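Birkmont Toy Library – Minutes of the Block Subgroup
Sat 11 June, back room, Dewan Street

Present: Liette Vachon (chair), Mavis Quintanilla (minutes), five members, one toddler (non-voting).
Apologies: the Prirstead branch, all of it.

1. Minutes of the last meeting
Approved, with one correction. In March the word "heirloom" was used of the wooden train. The owner would like it to say "old."

2. The Gandgate shelf
Still leaning. Liette has spoken to the supplier, who says it is within tolerance. Members asked whose tolerance. Carried over.

3. Colored blocks
This took up most of the morning, as feared. The question was whether the red, green and blue cubes should stay together as a beginners' stacking set or go back into the big tub, which by the last stock sheet holds 601 pieces and is lifted only by the brave.

Liette spoke for keeping them separate. A child who is handed the tub builds nothing and sits in it. A child who is handed a few cubes on a clear white table will at least put one on top of another, and can be told how clever that was. Three colors, no letters, no animals, nothing to explain to a grandparent.

Mavis spoke for the tub, on the grounds that small sets come back smaller. The farm set was mentioned. There was a short silence for the farm set.

Pictures:
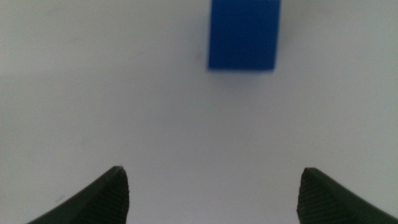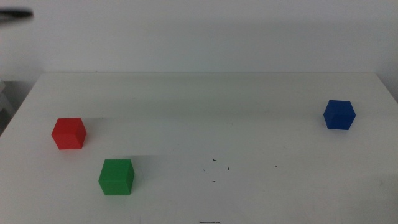
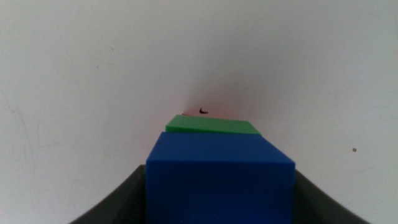 It was agreed that the catalog entry should say "stacking blocks, red, green and blue" and stop there. A longer draft used the words "spatial journey" and was withdrawn by its author before a vote could be taken. There was some debate over whether to give a suggested building order. Mavis felt blue on top looked best. Another member said green on top, and that she had always thought so. Liette ruled that borrowers may stack in whatever order they please, and that the library has no position.

Bags: the drawstring kind, not the zip kind. We have 200 zip bags left over from the puzzle project and 65 of them still zip. These may be used for dominoes.

Washing: warm water and a cloth on return. The dishwasher was proposed again. The dishwasher was refused again – see minutes passim.

Decision: the set stays separate for a trial period, to be looked at again at the next meeting. Four in favor, two against. Mavis asked that her vote against be recorded, and has recorded it.

Action: Liette to sew a label for the bag. Mavis to fix the stock sheet, without enthusiasm.

4. Leaflets
The printer has delivered 2000 leaflets giving last year's opening hours. Proposals included stickers, a pen, and going back to last year's opening hours. The third got more support than the chair was comfortable with. Stickers it is. Members to take a stack home and do them in front of the television.

5. Any other business
The marble run is back and has most of its marbles. The borrower is looking under the couch for the rest.

A member asked whether meetings could be shorter. Discussion of this ran until the room was needed.

Next meeting to be set by email. Whoever has the key to the puzzle cupboard, please bring it.

M.Q.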